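Suvel issues safety notice on finger pad retention in hand-held grippers

Disville, March 2026

Suvel has issued a safety notice to all users of its Desard hand-held gripper after a fault was found in the way the fingertip pads are held to the fingers. Users are asked to stop work with any unit that shows the signs listed in this release, and to return the affected finger set to the Disville service desk.

The fault concerns the adhesive layer behind the textured pad. On units from one production batch of 100, the layer can soften under repeated side loading and allow the pad to creep towards the fingertip. When the pad has moved far enough, the finger no longer closes square and an object held near the tip can be released without the trigger being let go. In two reported cases the pad came away from the finger altogether. No injury has been reported.

The fault came to light during the Vallejo household programme, in which operators use the grippers in ordinary rooms to sort and pack small mixed items. Work of this kind places higher side loads on the pads than the bench cycle used for release testing. Operators often pinch an item off-centre, drag it a short distance across a table top and lift it over the edge of a box.
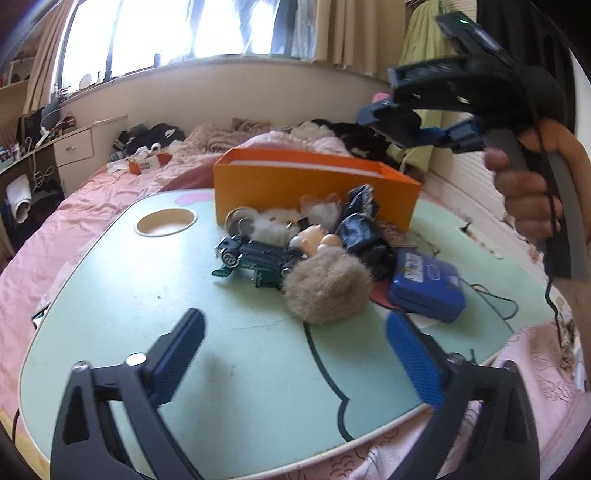
The release test for the batch consisted of 2000 open-and-close cycles on a rigid block, with the load applied straight through the pad. All units passed. The test did not include a sideways pull, and so could not have shown the fault. Suvel accepts that this was a gap in the test plan. A side load stage has been added and now applies to every finger set before dispatch.

Of the 100 units in the batch, 87 have been traced to their current users. The others were supplied through resellers, and those resellers have been sent the notice with a request to pass it on. Units with a pad held by screws as well as adhesive are not affected.

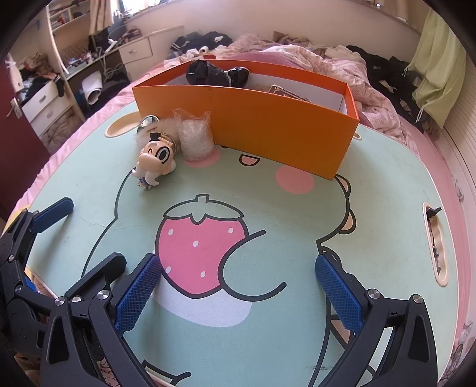
Hand-held gripper with textured blue pads at a table top used for small-item work.

Before each session, users should press each pad firmly with the thumb and try to slide it towards the tip. Any movement is a reason to withdraw the unit. A raised corner, a visible line of adhesive at the edge of the pad, or jaws that meet unevenly should be treated in the same way. Pads must not be re-glued by the user - common household adhesives can attack the backing and make the fault harder to detect.

Where a pad is found to be missing, the area should be searched before work restarts. A detached pad is small enough to be packed along with other items, and is a choking hazard in homes with young children.

Replacement finger sets are being supplied free of charge. The new sets use a different adhesive and a shallow lip at the fingertip end, which stops the pad from travelling if the bond weakens. Fitting requires a small screwdriver and no recalibration, although the open and closed positions should be checked afterwards.

The investigation into the adhesive supply is still open. Suvel will publish the findings on its support pages, together with the revised test procedure.

Enquiries: Suvel service desk, Disville. Please quote the batch number printed on the delivery note.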